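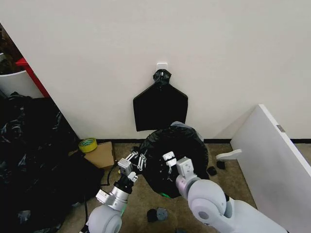
Pre-session inspection, two-arm recording cell, bag tasks
Site: Werside, room 4
Inspector: K. Michailidis
Session: January, afternoon block, start 14:15

1. Floor and walkways
1.1 Cables routed clear of the arms' sweep. COMMENT. Thin black cable crosses the carpet towards the left arm. Tape down or reroute before the next block.
1.2 Loose items removed from carpet. FAIL. Small dark pieces on the floor between the arms and more by the leaning white panel. Pick up. They get into the recordings as clutter we have not labelled.
1.3 Panels and boards secured. FAIL. White panel leaning at an angle on the right-hand side, bracket pointing into the work area. Lay flat or move to the Mottram store. Do not start recording until closed.
1.4 Tape and consumables in the tray. COMMENT. Yellow-green roll is on the small cardboard box by the wall. Tray to be used.

2. Arms and grippers
2.1 Emergency stop tested from both operator positions. PASS.
2.2 Finger fasteners checked for play. PASS. Left re-torqued last month, no movement found.
2.3 Finger edges free of burrs. PASS. Run a strip of bag film along each edge; any snag is a fail.
2.4 Grip force set to thin film profile. PASS after correction. Was still on the Bedthorpe carton profile at power-up. Add to the shutdown sheet.
2.5 Joint limits keep both wrists off the wall. PASS. Clearance 15 cm at full reach.

3. Task props
3.1 Hook firmly fixed to wall. PASS. Adhesive type, white. Pull by hand before each block. Replace if it shifts at all.
3.2 Reference bag on hook, knot looped over, hanging flat. PASS.
3.3 Bag stock within reach of the left arm. PASS. Heap is larger than the task sheet allows. Reduce it, or the policy will learn to drag from a pile that no customer site will have.
3.4 Bags discarded after 3 uses. COMMENT. Used and new bags are not kept apart. Second container needed.
3.5 Bin in marked position. N/A for this task. Leave where it is.

4. Recording
4.1 Head camera lens clean, exposure locked. PASS. Black film against the pale wall is prone to hunting if exposure is left on automatic.
4.2 Clocks matched between both arms and camera. PASS.
4.3 Trial episode replayed in Skitport before the block starts. PASS. Gripper states agree with the video.
4.4 Failed episodes kept and tagged. COMMENT. Operators have been deleting dropped-rim attempts. Keep them, tag "rim lost", and record the recovery if there is one.
4.5 Operator break after 6 episodes. PASS.

Actions
Panel (1.3) and floor pieces (1.2): before start, duty operator.
Cable (1.1): before next block.
Second container (3.4): Kosmas Michailidis to order.
Tagging note (4.4): to be read out at handover.

Release for recording: withheld until 1.2 and 1.3 are signed off.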